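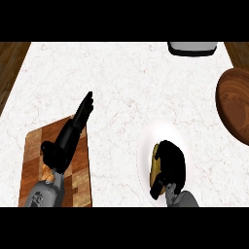 Trying out grippers in a pretend kitchen

If you've followed my workshop tips for any length of time you'll know I like to try things before I spend money on them, and robot hands are the sort of thing you can spend a frightening amount of money on. So for the last few weeks I've been doing my comparing in simulation, on a marble worktop that never needs wiping (bliss!). These are my notes, tidied up a bit after Eilidh MacAulay asked me to send her "whatever you've got on hands".

Start with bread

Everyone wants to begin with a mug or a block. Try a slice of bread instead. It's thin, it has two big flat faces, and it has to be put down somewhere sensible at the end, so you find out a lot in one go. I like the slice held upright on its edge over the plate, as the right hand has it. From there you can tip it down flat or lower it straight and let go, and I'd try both before deciding you hate a gripper.

The hands I compared

I had three on the list. The Stultance is a plain two-jaw parallel gripper, the Morrison has three stubby fingers, and the Flulberg is the multi-fingered one. I ran each for 300 goes at moving a slice to a plate, except the Morrison, which stopped at 286 when I knocked the power lead out of my computer with my foot. I never did the last few.

The Stultance was the easiest to set up by a mile. Two jaws, one number for how wide, off you go. It was lovely on a slice standing up and hopeless on one lying flat, where it just pushed the bread along the board like a snowplough. If your bread will always be in a rack, stop reading and get that one.

The Morrison I wanted to like more than I did. It picks up rolls beautifully. With slices the third finger had nothing useful to do and kept leaning on the crust.

The Flulberg took me a whole weekend to get moving nicely, and I said some words. But once the fingers were closing together it coped with slices and rolls both, and it's the only one I'd trust near a plate rim.

Keep the idle hand tidy

This was my biggest time-waster. When one arm is working, park the other with its fingers together, and give it a spot well away from the plate. I lost an entire evening to two arms bumping elbows over nothing. Mine now has a named resting pose, and every run begins by going there.

Mind your whites

A white plate on white marble is a rotten idea if you're testing cameras at the same time. The rim melts into the worktop and whatever is looking for the edge has to guess. I've kept the white plate for hard tests and use a dark blue one for everything else. The same goes for glossy lights - turn them down a notch before you blame the camera. Wood is much kinder, and a chopping board with a checked pattern gives the software plenty to hang on to.

Where to put the camera

High up and looking down over the arms is a good general view, and it's what I use for watching. The trouble is that a bulky hand hides exactly the bit you care about. With the big gripper straight over the plate you see a lot of gripper and not much plate. I added a second camera low on the left and the success rate on the flat slices went up straight away. Celina Piątek uses a little one on each wrist and swears by it, though she also says the wobble makes her seasick.

Controllers

I tried a games pad, a pair of hand trackers and the Primholm desk controller. Games pad: fine for the parallel jaws, miserable for fingers. Hand trackers: the best fun by far, but my arms ached after half an hour, so do short sessions and put the kettle on in between. The Primholm is steadier than either and I ended up doing most of the Flulberg runs on it. Put a rubber mat underneath or it creeps across the desk.

Odds and ends

Save after every batch, with the gripper's name in the file name. I have 2,886 recordings and a good few are called "test".

Slow the closing speed right down for bread and speed up the travel. Most people do it the other way about.

Write down what you changed. One thing per batch if you can bear it.

Next I want to try the round board as a target instead of the plate, and then buttered toast, if I can work out how to fake butter. Suggestions very welcome!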